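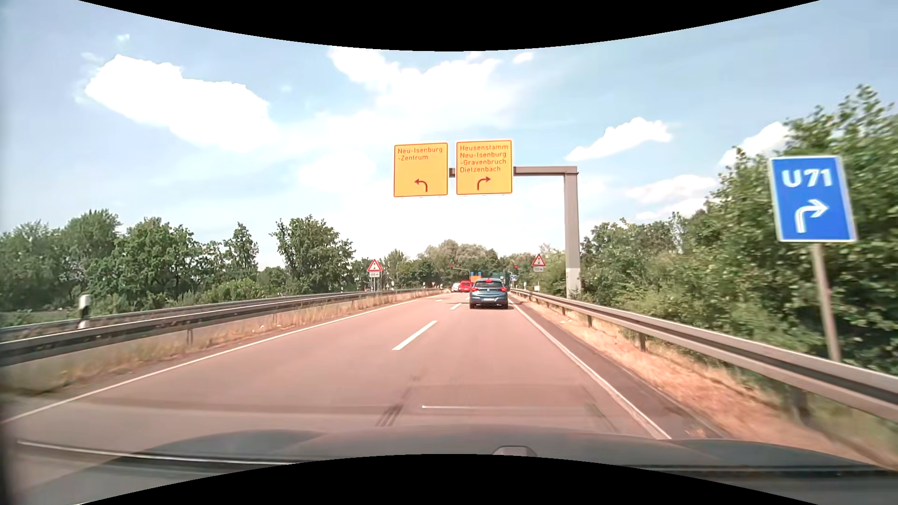 I learnt to drive at home, on lanes where the biggest decision of the day was who would reverse to the passing place. So when I moved to Germany for work, I gave myself a winter of trams before I dared to take a car anywhere. When I finally did, it was the signs that worried me more than the speed. I'd grown up on big blue panels and a calm voice telling me which junction number I wanted, and now I had to choose between Neu-Isenburg-Zentrum to the left and a whole stack of names to the right, Heusenstamm and Gravenbruch and Dietzenbach among them, all on yellow-orange boards over the road, with the car in front already on its brakes. You get a few seconds to read all that. I read slowly in English!

I should say that I'm a features writer, and that my editor at Pemberg wanted 2000 words on learning to love the commute. She's getting rather fewer, and I'm not sure about the love either. But I have been driving these roads south of Frankfurt for two years now, and I've come round to them in a way I didn't expect, a bit like coming round to olives.

My first lesson was the lanes. At home I was a dreadful ditherer – I'd sit in whichever lane I'd started in and hope the road would sort it out for me. That doesn't work when the arrows on the tarmac start peeling you off towards a town you've never heard of. I spent one entire Tuesday evening touring the car parks of places I had no business in, with a lasagne dish on the passenger seat and people expecting me for supper at seven. I arrived at ten to eight. The lasagne had slid into one corner and we ate it with spoons.

After that I did something sensible and booked a refresher with a little driving school called Plarnen. I'd pictured a stern man with a clipboard and got a cheerful woman in walking boots who made me say every sign out loud as we went under it. Town, arrow, lane. Town, arrow, lane. I felt a complete fool, chanting away like a station announcer, and by the second hour I'd stopped missing turnings. I still do it when I'm on my own. I've added a sort of tune.

She also cured me of my following distance, which had been fine for a lane behind a tractor and was much too cosy for anything else. Her rule is the one on every German driving course: halve the number on your speedometer and leave that many metres. At 100 on the clock, that's fifty. It feels enormous at first, and people do pop into it (they really do, all the time), and you just ease off and make it again.
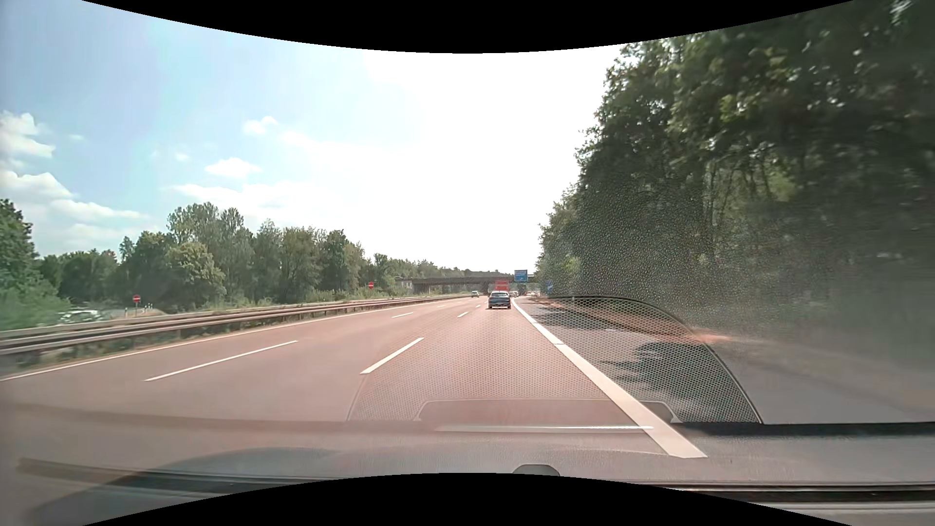
So which lane should a nervous driver sit in? The right-hand one, for as long as it's going where you're going, and you move left only to get past something and then come back again.

I found that oddly restful once I'd stopped taking it as an insult. My Gauthier road atlas, bought second-hand and already coming away from its spine, has a page of advice at the back that says much the same in four languages. I keep it in the door pocket with a tin of travel sweets. The phone does the actual navigating, of course, but I like to look at the atlas before I set off, with a cup of tea, and fix two or three place names in my head. Heusenstamm I now say beautifully. Dietzenbach needs work.

Then you come off the fast bit and meet the junctions. I think these frighten visitors more than any motorway, and I do see why. Everybody seems to know their lane already, the lorries are enormous when you're next to them, and the lights hang out over the road on long curved arms, so you spend a while looking in the wrong place. The little arrows are what I love, though. A green arrow tells me which way it's talking about, and I can stop craning round at everybody else's signal.

I asked readers of my newsletter, Nulorum, how they'd coped with driving abroad, and 800 words of good advice came back from one person alone.

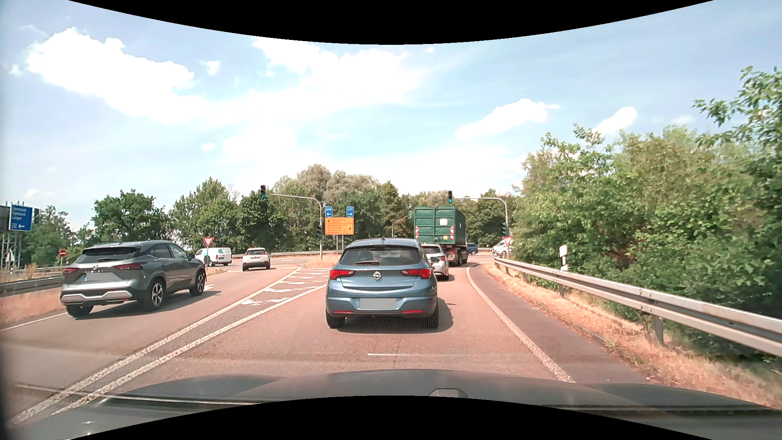
One reader wrote that the only thing that had ever helped her was agreeing with herself, before she started the engine, that a wrong lane was a wrong lane and she would simply go wherever it went. She used to lunge across at the last moment, she said, and frighten herself silly for the rest of the day. Now she carries on, finds a side street or a supermarket, and turns round there. She has discovered a very good bakery like this.

I've stuck that on the fridge. I tried it last week, too, when I was meant to be going right and found myself firmly signed up for left with a van beside me. I went left. I said the town out loud, arrow and all, drove into the centre, bought a pretzel and some stamps, and was home twenty minutes later than planned.

My next job is the drive to Kassel in October, which will be the furthest I've gone alone. The atlas is already open on the kitchen table and I've bought more travel sweets.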